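Print this thread | E-mail this thread

Grorer pulls out of the Pundemau dam

ridgeline_24
So the utility has given Grorer 30 days to pay the deposit or lose the Pundemau license. Grorer's reply is that the check is in the mail. It has been in the mail since May.

penstock
To be fair, the deposit was tied to the grid connection, and the ministry still hasn't approved the line to Tran. I wouldn't pay for a driveway to a house I can't reach either.

ridgeline_24
They signed for the driveway.

tailwater
Does anyone have the actual contract? The summary on the ministry's site is two pages, and one of them is a map.

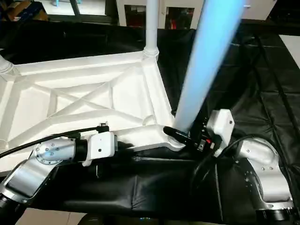
Hekatcombe bid on the same site and lost, and I'd like someone to explain why. They had 18 megawatts on paper against Grorer's 24, but they also had a bank. Their plan was dull: low weir, small turbines, plain steel towers for the line. I'm no engineer, but even I know you put a diagonal brace across a frame, like the X on the white one up there, and the Hekatcombe drawings had braces everywhere. Grorer's drawings had a visitor center.

penstock
Hekatcombe wanted the state to guarantee the price for 30 years. You left that out.

tailwater
I did, and I'd still take it over a hole in the riverbank and a lawsuit.

millpond
I live downstream. There are 4000 of us in the valley and we've been promised cheap power by three governments. My generator and I are following this with interest.

ridgeline_24
Arbitration next, I suppose. Somebody will be building something by then, probably a case.

penstock
Or the line gets approved and they pay. It does happen.

millpond
Where?

E-mail this thread | Print this thread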